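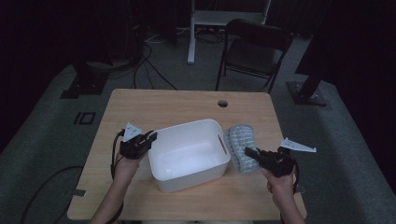
Textile Conservation Workshop, Dye and Wet Cleaning Bench

18 August 2022

Back on the madder problem. The Trịnh coverlet needs a patch dyed to match the faded border, and my first try came out way too orange (think canned salmon). Sơn says I let the pot get too hot and he's probably right, I wandered off to answer the phone and came back to steam.

So, second try. New swatches of the Bredar wool, scoured last night and left in plain water until I needed them. Alum as before, but this time I kept the heat low and stood there like a good girl with the thermometer. Used 2000 ml of water per pot, tap in one and distilled in the other, because Latrice Calloway swears our tap water is hard enough to push madder toward red. I was a bit snooty about this. The tap swatch is much nicer! Proper brick color, a little brown in it, very close to the border where the fold kept the light off. The distilled one is orange again, though less fishy than the last batch.

Neither is faded enough for the outer edge. I could try a weaker bath or overdye with a tiny bit of walnut, and I lean toward walnut, only it goes dull so fast. Ask Latrice how she did the chair seat in November, her notes for that are under job 398 and I can't read half of them (is that "rinse" or "raise"?).

Swatches are pinned to the cork strip by the window, tap on the left. Please don't move them, Sơn, I know you want the pins.

Other stuff while the pots were going:

Measured the losses on the border again. There are 9, I had missed a small one under the old darn. The darn itself is cotton and pretty sturdy, so I'd like to leave it alone unless the owner hates it.

Thread for couching: the Madia silk is too shiny next to the wool, even the dull beige. Trying the hair silk next, split down if my eyes are up to it.

Flotby order still hasn't shown up. We have enough alum for 2 more pots, then we're stuck.

Next: walnut test on half of the tap swatch, weak bath on a fresh one, both in tap water. Wash fastness after that. And somebody buy a new kitchen timer, the red one stops whenever you set it down.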